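Can a Robot Do My Chores Yet?
Frequently asked questions, frequently the same one

Last updated 15/01/2018

We run a small repair and rental shop in Illgate, mostly floor machines and carpet cleaners, and customers have decided this makes us experts on robots. We have read a lot and swept up after several demonstrations, so we'll have a go.

So, can a machine do my housework?
Some of it. A machine will wash your dishes if you load it, wash your clothes if you sort them, and vacuum your floor if you pick up the socks first. The part left over is the part you were hoping to get rid of.

Are the round vacuums any good?
On hard floors, yes. On low carpet, yes, with patience. On a rug with a fringe, you will come home to a machine that has eaten part of the rug and is asking for help. Fold the fringe under before you leave the house. We rent them for 30 dollars a week if you'd like to find out before buying, and the deposit covers the rug conversation.

What about shops? I heard the shelves stock themselves now.
Warehouses are further along than homes. A warehouse can be built to suit the machine, with flat floors, square boxes and a barcode on everything. The Butik on Mohammed Street has a floor scrubber that does all its aisles at night and is very good at it. It does not put the sweaters back on the table after customers have been through them. A person still does that, in the morning, muttering.

Why is laundry so hard? It's only cloth.
Cloth is the trouble. A cup has one shape. A bedsheet has a new shape every time you touch it, and most of it is hidden under the rest of it. A machine has to find an edge, decide whether it's a real hem or just a crease pretending to be one, get hold of it without grabbing the layer underneath, and then do something sensible with the other end. You do this half asleep. Lighting doesn't help either: white fabric shows every shadow, including the robot's own.

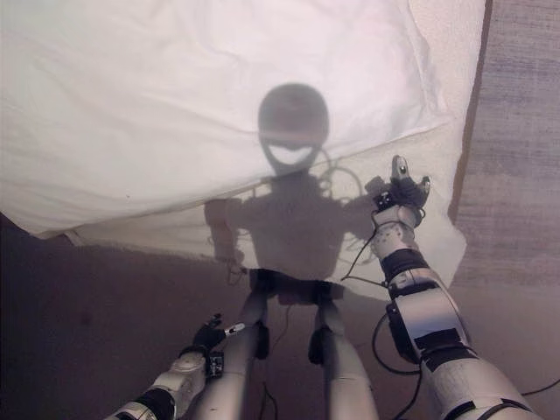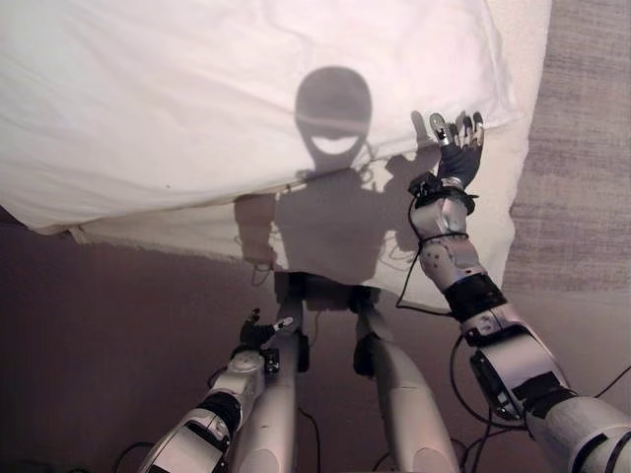

A humanoid robot's view of white cloth, with its own shadow across it both times.

People picture a robot folding the way they do, with a snap and a flourish. What you should picture is a very careful guest who has been handed a fitted sheet and would like to be excused. Two hands that can hold a wrench perfectly well may still have no idea what to do with a hem, and the software has to work out where the cloth went after each small pull. Pillowcases are easier than duvet covers. Towels are easier than pillowcases. Fitted sheets we'd rather not discuss.

Aren't there folding machines already?
There are, in commercial laundries. They are large, fast and do flat work beautifully, so long as somebody feeds in the corners. None of them will fit beside your dryer, and none of them will go upstairs and make the bed.

Why give it legs and hands at all?
Your house was built for something with legs and hands. Stairs, door knobs, the cupboard over the fridge. The argument is fair. Against it, legs fall over, and hands have a lot of small parts that don't like being slept on, stepped on or caught in a drawer. Our own guess is that wheels will get into most kitchens first – but we sell wheels, so weigh that as you like.

How fast is a robot at this sort of thing?
Ask before you watch a video. Many are sped up, and the small print says so. If there's no small print, look at a clock, a curtain or a person walking past. We timed our own staff at 33 towels in an unhurried half hour, with one break for a sandwich, and offer that as the number to beat.

Should I wait and buy one?
We wouldn't hold a closet open for it. A new mop is cheap and a secondhand Brurkus floor machine from us is 600 dollars with 3 months of cover. Neither will fold anything.

Will you be renting out a laundry robot?
When there's one that can get a duvet into its cover, we will rent it out and keep it booked solid, mainly to ourselves. We'll look at this page again in May. In the meantime the counter is open for belts, bags, brushes and fringe removal.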